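Hoder Terrace Garden: walk-round safety checklist, with my comments
Checked 24th November, before the gates opened

I do this one twice a year and I like to get it done early, when the light comes in low over Cedovport harbour and you can see every lifted paver throwing a little shadow. Comments are mine, so blame me for the rambling!

1. Main gate and latch
OK. Swings freely, closes by itself. The latch was stiff in August and somebody has oiled it, thank you.

2. Entrance steps
Needs work. There are 14 steps and the nosing on the third one up has crumbled at the left end. I've put a cone beside it for now (a bit ugly in everyone's wedding photos, sorry). Mortar repair before the summer holidays, please.

3. Handrail on steps
OK. Gave it a good hard shake top and bottom.

4. Parapet along the bastion wall
OK with a note. The stone is sound and I couldn't find any fresh cracking around the old gun opening. Still, the parapet is low by modern standards and kids will climb it for the view. The warning sign has faded to a sort of lemon colour and you can barely read it. New sign, and a bigger one.

5. Dellusa fountain
Needs work. Pump cover secure, no exposed wiring, but there's slime on the paving on the downwind side and I nearly went for a skate. Scrub it weekly until the autumn.

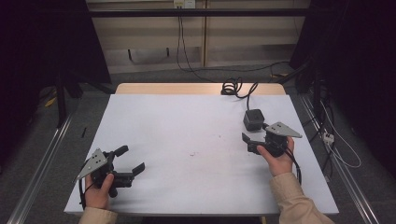

6. Statues and plinths
OK, mostly. I pushed gently on all the small ones and they stayed put. The big fellow in the Orakzai corner has an iron pin showing at the ankle, with rust staining running down the plinth. He isn't moving, but I'd like a stone conservator to look at him before someone decides to have their photo taken hanging off his arm.

7. Trees
Needs work. Two dead limbs in the old carob, both over the bench. I've taped the bench off. The olives are fine, and the lemon trees are looking gorgeous, which isn't a safety matter but I'm putting it in anyway.

8. Gravel paths
OK. A bit thin by the lower arch, where the rain always gets it. Around 100 kilos of gravel would top it up nicely.

9. Lighting
Not fully checked. I was there in daylight, so all I could do was look at the fittings. Lids on, glass whole, no loose cable. Needs an evening visit.

10. Bins and taps
OK. The tap behind the shed drips onto the path. New washer.

11. First aid box
Restocked. We were out of the large bandages again.

Overall: open to visitors, with the cone and the bench tape staying where they are until items 2 and 7 are signed off.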